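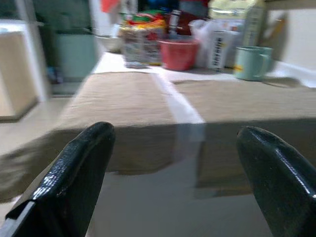
Brusside Tabletop Items: Data Card

Version 5
Maintained by the Brusside household objects group
Contact: Bianca Nistor

Summary

Brusside Tabletop Items is a collection of photographs and short written records concerning everyday household goods set out on tables. It covers packaged food, bowls, bottles, tubs, cloths and table coverings, as they are found in kitchens and dining rooms. The collection contains over 2,000 item records. Each record concerns one item on one table and gives its general type, its main color, its place on the table and the surface beneath it.

The collection was prepared for readers who study how people arrange and store ordinary things at home. It may also be used for teaching and for the design of storage furniture.

Contents of a record

item_type: a plain word from the project word list, such as bowl, bag, bottle, jar, box, cloth
color: one main color, with a second where needed
material: plastic, glass, metal, paper, cloth, or unknown
position: front, middle or back of the table, and left, center or right
surface: bare, paper, cloth, mat, or mixed
partly_hidden: yes or no
notes: free text, up to 90 characters

Material is entered only where it can be judged with confidence. Where an annotator could not tell a bottle from another kind of container, item_type is "container" and the doubt is stated in the notes field. Annotators were instructed to leave brand names out of the record unless the printing could be read in full.

Table coverings

Many of the tables are covered. Brown paper sheets are treated as a covering and receive the surface value "paper." Where two sheets lie side by side with a gap between them, the gap is not recorded as a separate item, and a white strip between sheets is mentioned in the notes only. Earlier versions of the collection used the value "mixed" for such tables. Records carried over from those versions have been corrected, with the exception of the Vitale subset, which is still under review.

Glossy areas presented a particular difficulty. A shiny surface may repeat the colors of the covering next to it, and several early records listed a reflection as a further sheet. Reflections are no longer recorded.

Groups at the back of the table

Household goods are often pushed together toward the wall. In a typical group, a brightly printed bag stands beside a red plastic bowl, with a darker red object partly hidden behind. Each of these receives its own record. The value for partly_hidden is set to "yes" when any portion of the item is covered by another, however small that portion may be. Similar colors within a group are kept apart where possible — pinkish-red and dark red are separate entries in the color list.

Annotation

The word list was drawn up by Despina Pascu and Horațiu Pascu and revised in June following comments from the annotators. All records were entered in the Zandell form and checked by a second reader. Differences between readers were settled by Sânziana Moldovan, whose decisions are kept in the file decisions.txt.

Known limitations

Small items at the back of a table are described with less detail than those at the front. Printed packaging is frequently too blurred to read, and its contents should not be inferred from its colors. The dining room records outnumber the kitchen records. Drawers, shelves and closed cupboards are outside the scope of the collection.

Subsets

Leletti: dining tables, mostly covered
Vitale: kitchen tables and counters, coverings under review
Brusside main: all remaining records

Corrections

Requests for correction should give the record number, the field concerned and the proposed value. They are handled by Yannick Lecomte and answered within 5 working days. Accepted changes appear in the next version and are listed in changes.txt — earlier versions remain available on request.

Last revised Sunday, July 11, 2021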